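Chapter 7
Comparing Grippers on the Same Task

7.1 Why a fair comparison is hard

A gripper is usually sold by its numbers: stroke, payload, closing force, weight. These numbers are needed, but they say little about how a gripper will behave on a bench with ordinary objects. Two grippers with the same stroke can differ a great deal once one of them has to reach down past the wall of a container.

In this chapter we compare two-finger grippers by giving them the same job many times and keeping a record of what went wrong. The job is to move household objects from one container to another. It looks simple, and students often finish the first ten moves without trouble. The differences show up later, when the objects have shifted into corners or come to lie against each other.

The figures in this chapter come from the bench tests run at Judholm by Danica Ševčík. Her log covers 3,427 grasp attempts. Of these, 239 were marked as failures, and section 7.4 sorts them by cause. A shorter run of 1,222 attempts, made with a second set of fingers, is used in section 7.5.
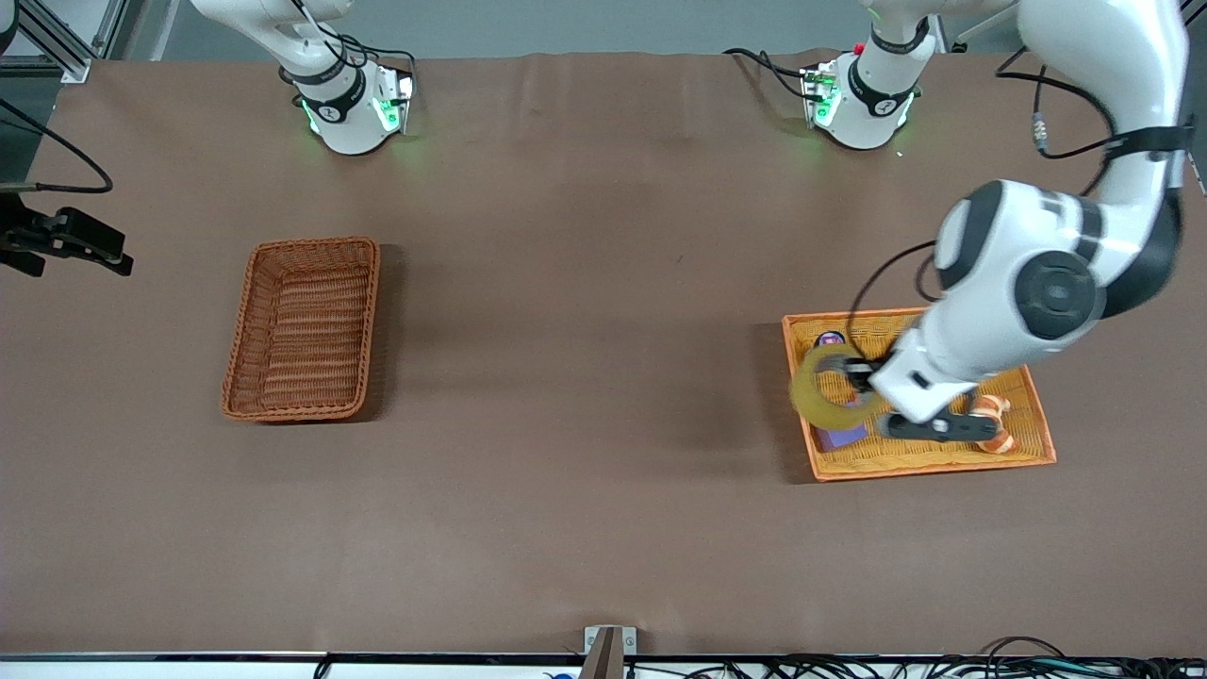

Figure 7.1. Moving objects between baskets with two arms.

A failure has to be defined before the first attempt is made. We use three classes. A missed grasp is one in which the fingers close and nothing is held. A dropped object is one that leaves the source container and does not reach the target. A contact failure is one in which the gripper or the arm pushes the container. The last class is the easiest to overlook, and a woven basket such as the two in Figure 7.1 makes it important: the sides are raised, so the fingers must go in from above to reach an object inside. The choice of objects matters as well. A roll of packing tape can be gripped across its width or by its rim, and a log that records only "tape, success" loses that difference.

Write down the grip as well as the result. In the Judholm log each line holds the object, the container, the arm used, the grip, and the class of failure if there was one. Cable position is noted at the start of each session. A cable that pulls on the wrist can shift a grasp by a few millimeters and make a good gripper look poor.

7.2 Before you begin

You will need the log sheet from Appendix B and a set of 22 objects. Choose some that are rigid and some that give when squeezed. Keep the same set for every gripper you test, and replace any object that becomes worn or torn.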